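White haze on table finish after wiping with cleaner

dakasden
24 August 2026

I have a light wood dining table that I bought used in January for $533. The finish was smooth and clear until I started wiping it with a spray kitchen cleaner after meals. Now it looks dull near one end. Water does not change it. I don't know if the top is veneer or what the finish is. Can I fix this without sanding? 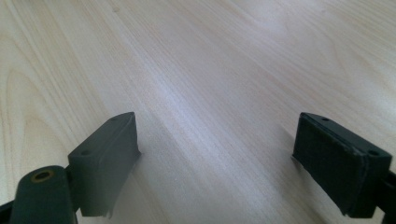
I have only tried dish soap and a dry cloth so far. The chairs have the same finish and are fine.

Rellex28
1167 posts

Stop using the spray first. It may be leaving a film. Wipe a small spot underneath with mineral spirits on a white rag, let it dry, and see if the finish holds up. If it does, do the dull end. Open a window. Don't sand until you know if it is veneer.

yakubu
37 posts

I use car wax on mine, looks good.

Rellex28

Wax is okay as a last step, but get the old film off before you put it on.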